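Against the Free Refill

Lorna Laing

I gave up on the bottomless drink in February, at a diner in Porthorpe, halfway through a fifth glass of iced tea I did not want. I wasn't thirsty. I had stopped being thirsty two glasses earlier. But the sign said free refills, and I come from people who believe that leaving something free behind is a kind of theft in reverse.

A drink with a bottom has a natural end. You get to it, you sigh, you put on your coat. A drink without one turns lunch into a small job, and you are the only employee. I have seen grown men at the Kinnear buffet stand up in the middle of their daughter's good news to top off a lemonade.
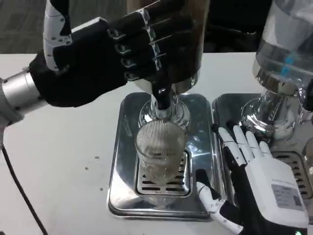

What the price is hiding

My tea cost more than the sandwich. Of course it did. The refills were in there already, all of them, including the ones drunk by the man in the next booth, who had the air of somebody settling in until 2092. I was paying for his bladder.

Defenders say it's about generosity. My cousin holds this view and once drove eight miles past a perfectly good café to prove it. I'd ask her what generous host keeps pouring after you've put your hand over the glass. My grandmother did, I admit, but she also ironed socks.

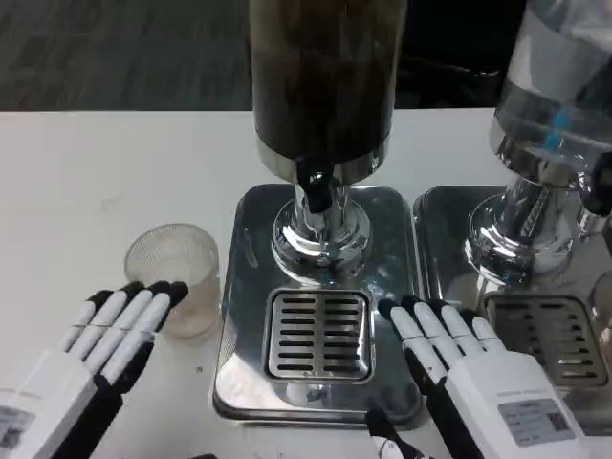 Then there is the matter of size. If the refills are free, why is the cup as big as a flower pot? Surely a free refill is the one case where a small cup would do. I put this to the manager in Porthorpe and he offered me a lid.

So I propose a modest glass at a modest price. If I want another I'll ask for it and pay for it, and feel slightly guilty, the way people used to. My cousin says I will be outvoted. She said it over her third root beer, and then she got up to get another one, and I ate the rest of her fries.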